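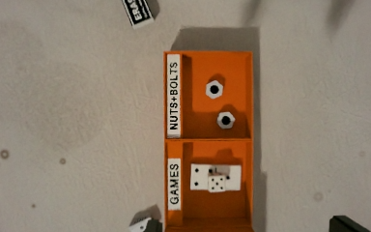 Renske Aalders
Coordenadora de cursos, Asent

Início | Cursos | Notícias | Contactos
Quarta-feira, 14 de maio de 2025
3.695 partilhas | 5 comentários

Procuramos participantes para o curso de pequenas reparações em casa

A Asent abre as inscrições para o seu curso de verão, em Costa. O curso é para adultos que vivem em casa arrendada ou própria e que gostariam de resolver sozinhos uma torneira que pinga, uma porta que prende ou uma prateleira torta. Não é necessário ter experiência. Temos 15 lugares.

As sessões são cinco, todas em agosto, ao fim da tarde. O curso é gratuito, mas pedimos o compromisso de assistir a todas as sessões. A Nilateck oferece as ferramentas de mão e os parafusos.
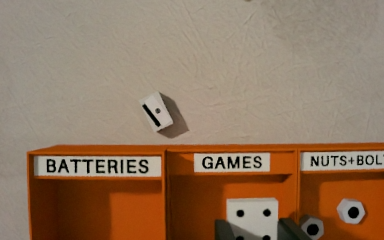 Organizador laranja de parede

Na primeira sessão tratamos de buchas e de paredes: como reconhecer o tijolo e o gesso cartonado, e qual broca escolher para cada um.

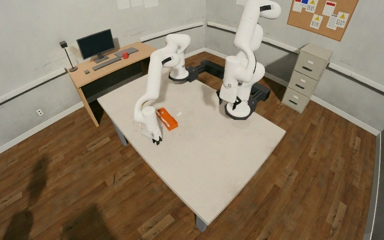
As sessões são em português simples, e eu própria sou estrangeira, por isso ninguém deve ter vergonha de perguntar uma palavra. Cada pessoa recebe uma folha com o vocabulário. Para quem gosta de trabalhar em pé, uma mesa branca grande como esta, com a caixa laranja em cima, permite ver a peça de vários lados. Quem preferir sentar-se pode pedir cadeira na inscrição.

O certificado de presença é entregue na última sessão.

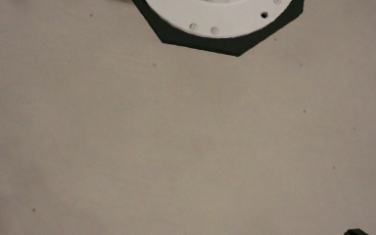
Como se inscrever

Escreva uma mensagem curta pelo formulário em Contactos, com o seu nome, a sua idade e uma reparação que gostaria de aprender. Pode também deixar a inscrição em papel na loja Flundness. Respondemos a todas as pessoas, também às que ficarem em lista de espera.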